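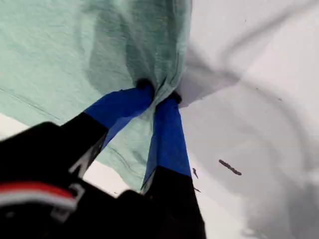 Rekha Gautam says you should never pick up a knit by one spot, and she said it to me so many times in my first month at the Tullville laundry that I started hearing it in my sleep. Two hands, flat, like you're lifting a pizza. Pinch it in one place, she'd say, and the cloth will do whatever it likes.

Chapter 9
Cloth in the Hand: Lifting, Smoothing and Folding

I argued with her, of course. I was twenty-two and I'd been folding my own T-shirts for years (badly, as I learned). But I've come around to thinking she was mostly right, and the part where she wasn't right is where I want to start this chapter.

In Chapter 8 we sorted fabrics by how they're made, and I asked you to keep your swatches. Get them out again now. You'll want at least one woven piece, something like a dish towel or a pillowcase, and one knit, which can be a sleeve off an old T-shirt. Lay both on a table with some free space around them. Now pinch each one near the middle, between finger and thumb, and raise it just a little. Don't take it all the way off the table yet!

Look at the folds. They run in toward your fingers from every side, deep and close together near the pinch and then wider and softer as they get farther away. The mint-green cloth that opens the chapter has them too, in the shadowed part that funnels down to where it's held. I call these gather lines, and you'll meet the word on nearly every page from here on. They show you which parts of the cloth are being pulled. Wherever the cloth is still lying flat, the pull hasn't reached it.

Now do the same thing with the other swatch. Your woven piece will probably make fewer folds, with sharper ridges, and it may tent up stiffly over the table. The knit tends to slump. It gives at the loops first and goes into lots of small, rounded wrinkles. If yours does the opposite, check the weight of the two pieces. A heavy sweatshirt knit can easily act stiffer than a thin cotton weave, and I've had whole classes swear their swatches were mislabeled when they were just thick.

So where was Rekha wrong? Well, a pinch is a perfectly good way to find out what you're holding. You can feel the thickness, the stretch, how slippery the face is, whether a second layer came up along with the first. What a pinch doesn't do well is carry. All the weight hangs from a patch the size of a fingertip, and with a big knit that patch can stretch. I ruined a gray wool cardigan that way, lifting it out of the basin by one shoulder, and I still have it in a drawer. The left sleeve would fit a giraffe.

When I wrote the first version of this chapter I gave folding two pages and smoothing half a page. Barnabás Lakatos, who taught from it before I did, sent it back with one line in the margin: "Half your folding trouble is smoothing trouble." I grumbled and then rewrote the whole thing. You can't fold a wrinkle out. You can only fold it in, and then it sits there under the weight of the stack and sets. That's why this version has you smoothing for a good long while before you make your first fold.

What you'll need for this chapter

A table at hip height, or as near as you can get
One hand towel, one pillowcase, one T-shirt, one fitted sheet
A tape measure
Your swatches from Chapter 8
A notebook for the fold log

The fold log is simple. For every practice piece, write down the fabric, how you picked it up, which direction you smoothed, and what the finished fold looked like after a night on the shelf. I ask for 16 entries by the end of the chapter. Students always groan at that, and fair enough, but the later ones go fast and you'll use them again when we get to storage in Chapter 11.

Words to know

Gather lines: folds that run in toward the place where cloth is held.
Drape: the way cloth hangs under its own weight.
Hand: how a fabric feels when you touch it, including weight, stretch and slip.
Crease: a sharp line left by a fold or by pressing. A seam can look like one from a distance, so run a fingertip over it before you decide.
Grain: the direction of the yarns in a woven cloth. Knits have something close to it, and we'll call it the rib line.

Before you read on

Take your T-shirt and pick it up four ways: by the middle of the chest, by the hem, by both shoulders, and with two flat hands underneath. Put it down again after each one without fixing anything. Sketch what you get. The drawings can be terrible, mine are. Mark the gather lines with arrows pointing toward where your hand was, and put a star next to whichever landing you could start folding from with the least smoothing.

Keep those sketches in the back of your log. Section 9.1 begins with the hand towel, and the first thing we'll do is find its long edge.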